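Wirkero Paste-the-Wall Covering: Set-Up Guide
Section 4. Corners, Alcoves and Other Places Where Walls Disagree

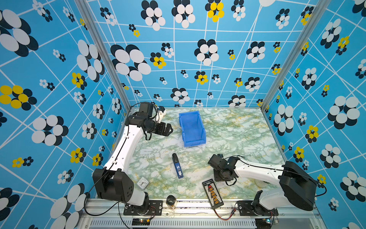 Fig. 4. Sky-blue walls with flower clusters on three sides of a marble-patterned tabletop.

Read this section before you open the second roll. Most calls to our Dristbridge help desk come from people who read it after the third.

4.1 Before you start

Each standard drop in this guide is cut at 1,688 mm, to suit the half-height alcove kit. The covering is 682 mm wide. If your alcove is taller, cut longer. The paper will not stretch, although many people have asked it to.

You will need:
Wirkero paste, mixed and left to stand
A paste roller
A smoothing brush
A plumb line or a level
Long scissors and a trimming knife with new blades
A stepladder that does not rock
A pencil (a pen will bleed through the paper and stay there for the life of the room)

Check that every roll carries the same batch number. Batch 335 and any other batch will look identical in the store and like two different colors by the time you get to the corner.

CAUTION: Switch off power to the alcove at the breaker before loosening any outlet cover. Wet paste and live wiring should never meet. Leave the power off until the covers are back on and the paste is dry.

4.2 Find the true vertical

1. Start on the back wall. Measure its width and make a light pencil mark at the center.
2. Hang the plumb line from the top of the wall so that it passes through the mark. Wait for it to stop swinging.
3. Draw a faint line behind the string. Check it with the level if you don't trust the string.
4. Do not use the corner as a guide. Corners are vertical in drawings.

NOTE: If your line and your corner disagree by more than the width of a finger, choose a busy pattern. Stripes will tell everyone.

4.3 Hang the back wall

1. Roll paste onto the wall, a little wider than one drop. Paste the wall, never the paper. The name of the product is a hint.
2. Hold the first drop against your pencil line with a small overlap at the top.
3. Brush from the center outward. Small bubbles will settle as the paste dries. Large ones need to be brushed out to the nearest edge now, while they still listen.
4. Hang the next drop beside it and slide it until the pattern meets at eye level. If the match drifts toward the bottom, leave it. A chair can stand there.
5. Trim top and bottom with a fresh blade. Change the blade after every 2 drops. You will feel this is wasteful until the first one tears.

4.4 Turn the inside corner

1. Measure from the last full drop to the corner in three places: top, middle and bottom. Take the largest figure and add 15 mm.
2. Cut a drop to that width. Keep the offcut - it starts the next wall, and it is the only piece that will match.
3. Hang the cut drop so that the extra width wraps onto the side wall. Press it into the corner with the brush, not with a thumbnail.
4. Draw a new vertical line on the side wall. Yes, again.
5. Hang the offcut to the new line, lapping it over the wrapped strip.
6. Seal the lap with overlap adhesive (sold separately, we regret to say) and wipe off any that squeezes out.

NOTE: The pattern will be slightly broken at the lap. You will see it every day for a week. Visitors will have to be shown.

4.5 Shelves, counters and tabletops

Where the covering meets a worktop, trim it 2 mm short and fill the gap with clear sealant. Paper that touches the surface drinks every spill that reaches it. Wipe paste off stone-effect or laminate tops at once with a damp cloth. Dried paste comes off too, but it takes the afternoon.

CAUTION: Do not fit this covering behind a stove, a heater or anything else with a flame or glowing element.

4.6 Drying

Leave the alcove alone overnight with the door open. Do not speed things up with a fan heater; the seams will open and you will be back at 4.2. Work finished on a Monday evening may be leaned on from Tuesday evening, gently.

For outside corners and window returns, go to Section 5. For the Clokulham textured range, use the separate Clokulham sheet, as the paste is different.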